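Home and Shared Workshop Builds > Grippers and hand tools
Thread: Hand-held grippers, second version – worth the plastic?

edileuza_s
Posted 2025-07-28

I've been building a pair of hand-held grippers for the Zoster arm at our shared workshop. You carry one in each hand, do the job yourself, and the arm is meant to learn from the recordings. The first version wobbled at the finger pivot, so I've redrawn the housing with a thicker rim round the opening and reprinted everything. 11 hours on the printer for one shell, before anyone asks.

We took them up to the open floor by the atrium to try them somewhere less tidy than my bench.
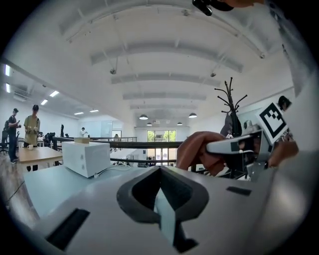 View from one gripper, with the other and its marker on the right.

Still to sort out: the trigger return, the weight, and whether the marker wants to be bigger. Opinions welcome, drawings to follow when I've cleaned them up.

wpeixoto
I'll be the miserable one then. What does this get you that a cheap joystick doesn't? I've read a lot of these threads since last June and they all stop at the same place, which is a nice printed shell and no arm doing anything. Has the Zoster picked up one single object using what you recorded?

Also that's a lot of housing in shot. Half your picture is your own gripper.

edileuza_s
No, it hasn't. I've got 30 recordings I'd trust and I haven't trained anything on them yet. I'd sooner get the hardware steady first.

The joystick I did try. Picking up a mug with it took me so long that I gave up and made tea with it instead (the mug, I mean). With the gripper I just reach out and close it.

Fair point about the housing. The camera sits where it does so it can see the finger, but I could tip it up a bit.

Lindalva A
Don't tip it up too far or you'll lose the fingertips when they close, and then the recording's no use to anybody. I'd shave the housing down before I moved the camera.

My worry is the marker. It's at quite an angle there. What happens when you turn your wrist away and the other camera can't see it at all? Do you throw the recording out or does the software guess?

edileuza_s
It guesses for a short while and then marks the rest as bad. I don't much like the guessing. Thinking of a second marker on the other side, but that's more weight hanging off the hand.

wpeixoto
So it guesses, it's heavy, and it hasn't moved the arm. I'm not trying to be rude, but what would make you say it doesn't work? Set yourself a test now, before you print a third one. Otherwise there'll always be one more bracket.

gleice.c
Bit harsh, Wagner. Plenty of people here spend two years on a clock.

I do agree about the test though. Pick one dull job, same object, same table, and see what the arm manages. Ours was a pair of Aston servos on a frame from the scrap bin and it was dreadful, but at least we knew how dreadful.

What does it weigh? You've left that out.

edileuza_s
618 grams in the first version and 500 for this one. So 118 grams saved, mostly by thinning the inside walls. My wrist still knows about it by the end of an evening. I wear gloves for grip and they help a bit.

elaine_aguiar
The gloves would bother me. You can't feel how hard you're squeezing, so you'll squeeze too hard every time, and the arm will copy you. Try it bare-handed for a session and compare the two.

Lindalva A
Not sure I buy that, Elaine. The hand's on the grip, not on the object. You're only ever feeling it through the trigger, glove or no glove.

elaine_aguiar
Through the trigger is still feeling it. A thick glove takes the edge off. I had exactly this with the brake lever on my bike.

wpeixoto
A bike brake has a cable that pulls back. Does this one pull back at all, or is it just a spring? If it's a spring you're both arguing over nothing.

edileuza_s
Spring. From the Alska assortment box, the second softest. So it feels the same whatever you've got hold of, which I suppose settles the gloves and opens up something worse.

All right, Wagner, a test. Mug off the table and into the Magalhães crate, 11 tries, same mug. If the arm can't manage 2 of them I'll stop printing and go back to the joystick. Recording the mug on its own first, then I'll train it.

wpeixoto
2 out of 11 is a low bar.

edileuza_s
It's the bar I've got. Does anyone have a stiffer spring that fits an 11 mm pocket?

gleice.c
Might have. Will look in the tin tonight.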